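Ultetti Acrylic Test Tube Rack: Review After One Winter of Use

I bought the clear rack from Ultetti in February, after my old wire one began to rust at the corners. I do not work in a big laboratory. I teach a small evening course in water testing, and between the courses the same rack holds my seed samples at home. So it is carried from place to place quite often, and I wanted something light and easy to clean.

There are 2 rows of round holes in the top plate, and the shape is long and narrow. I like this shape very much. It can stand along the back of the table and leave the front free for writing and pouring. My earlier rack, from Wallin, was almost square and always stood in the way of my elbow.
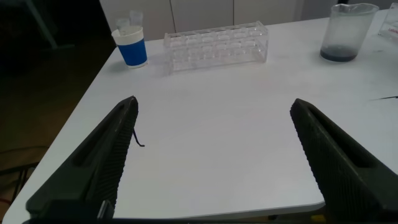

Hilkka Halonen
Course teacher and product reviewer
September 1, 2026

On a white table the rack is not so easy to notice when it is empty. With plain water in the tubes it is a little better, and with colored samples it looks very nice - you see the whole tube from the side, also the bottom, and you do not need to lift it to compare two shades. With the wire rack I was lifting tubes all the time.

My tubes go in without force. The thinner ones lean a bit, and for these I put a small rubber ring under the rim. The seller's page says nothing about tube diameter, so please measure yours before you order. I wrote to Ultetti to ask and got a polite answer, but only after I had already bought it.

Cleaning is simple with lukewarm water and mild soap. Do not use alcohol on it. I did this once on one end, and now there is a cloudy place that will not go away. Small scratches came also, mostly from the box where I carry it together with the paper and plastic cups for the course.

I paid 277 crowns, and the similar model from Ikham was 374. The Ikham one has numbers by the holes, and I miss them sometimes. I write on the tubes with a marker and it is enough for me.

I would buy it again for teaching and for home. For a place where everything is wiped with alcohol every day, I would look for another material.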